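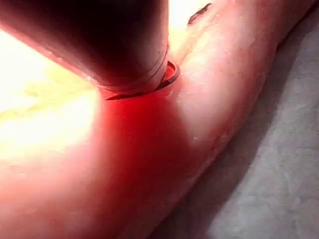
Soft tubing has long been the least regarded article in the Stilovden workshops, although few teaching benches could operate without it. The present catalogue lists 728 lengths, held in 17 drawers and sorted by bore and wall thickness.

Þórey Bundgaard, who took charge of the collection in December, has introduced a stricter routine for handling it. Translucent pieces are now kept apart from opaque ones – a change requested by the teaching staff, who wish students to see how light passes through a curved wall. Each length is examined for creases and surface marks before it is returned to its drawer.

Visitors may consult the collection on Tuesday mornings, in groups of no more than 10. Applications should be addressed to the Prarno reading room.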